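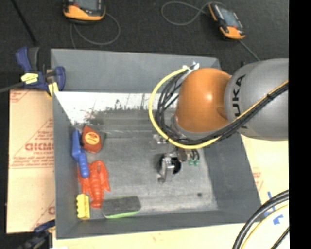
Filed under: Automation / Picking / Product News

Akton opens orders for Trillden mixed-item picking kit

Akton has opened orders for Trillden, a retrofit kit that lets an existing six-axis arm pick unsorted consumer goods from a deep bin. The kit has been in closed trials since spring and ships from September. It is sold without an arm. Buyers supply their own robot and bin, and Akton supplies a two-finger gripper, an overhead depth camera, a control computer, a cable harness and a license for the grasp planning software.

The company is aiming at returns desks and small fulfillment sites, where one bin may hold a toy, a hand tool and a bottle at the same time and the next bin holds something else. Suction is the usual choice for this work and does well on boxes and flat packs. It does less well on ribbed handles, curved shells and anything with legs or claws. Trillden is finger-only. A suction add-on is planned, but Akton would not give a date or say whether it will fit the first production units.

Independent bench results were released on Thursday by Wikex, which tests handling equipment for warehouse operators and was paid its standard fee by Akton. Wikex ran 1000 pick attempts on a stock of household items, tools and toys, with the bin refilled by hand between runs. An attempt counted as good if the item was lifted clear of the bin, carried to the drop point and released there. By that measure 917 attempts were good.

The same arm was then run with Akton's older planner, using the same gripper and the same stock. It scored 872. Benjie Abella, who led the bench work at Wikex, said most of the difference came from items lying against a wall or in a corner, where the older planner often found no grasp at all and gave up.

"Middle of the floor, the two are hard to tell apart," Abella said. "Push everything up against the left wall, let the items touch each other, and the older one starts to stall. The new one will take a worse grasp on the first try and then correct it."

Wikex lists three kinds of failure. The most common was a slip during the lift, mainly on smooth rounded items with a narrow top. Next were double picks, where two items came up together and the second fell on the way to the drop point. The third was a safety stop caused by light contact between the gripper body and the bin wall. The report notes that wall stops fell after the bin position was measured again partway through the test, and recommends that buyers repeat this measurement whenever a bin is swapped or bumped. A bin that is only resting on the table will creep under repeated contact. Wikex advises clamping it at the rim.

Cable routing also gets a section of its own. The harness runs along the outside of the arm and needs a loop of slack at the wrist. If the loop is too tight, it limits rotation of the last joint. If it is too loose, it can drop into the camera's view and be read as an object. Akton's manual gives a loop size for each supported arm, but Zahira Sutanto, product lead at Akton, said customers should expect to adjust it on site.

"We can do the drawing for you, but your bin depth is your bin depth," Sutanto said. "Plan on an afternoon for the cables."

Setup otherwise takes one working day, according to the company. The planner needs no item models or barcodes, and no training on the buyer's own stock. It does need steady lighting, and Wikex found that glare on shiny items raised the number of repeat scans per pick. Cycle time is not part of the report. Akton quotes a figure only under contract, on the grounds that it depends on the arm and on the distance to the drop point. Readers comparing offers should ask for it in writing.

Integration in the first sales region will be handled by Sabbagh, which already services older Akton grippers. Custódio Quintela, who runs Sabbagh's field team, said 12 sites have booked installation. He would not name them. Most are returns operations with a single cell – two are repair depots that want to sort mixed hand tools.

The basic license covers one arm and one bin. A second bin on the same arm needs a paid extension, and so does export of the pick logs, which several trial users had asked to see included. Shahla Jalali, who took part in the closed trial as a process engineer at a returns site, said the logs were the part her team used most.

"When a pick fails, I want the depth image and the grasp it chose," Jalali said. "Without the export you are looking at it on the cell's own screen, one pick at a time."

Sutanto said pricing for the log export is under review. The gripper fingers are wear parts and are sold in pairs. Replacement takes a hex key and a short recalibration, and the software will not run a new pair until that step is done. The full Wikex report, with the item list and test layout, is available from Akton on request. Orders placed before the first shipment include the cable harness for one additional arm type.

Reporting by Amber Treloar

Get the picking and packing roundup in your inbox every week. Enter your email to subscribe. You can unsubscribe at any time.

Contact the newsroom | Copyright, all rights reserved | Back to top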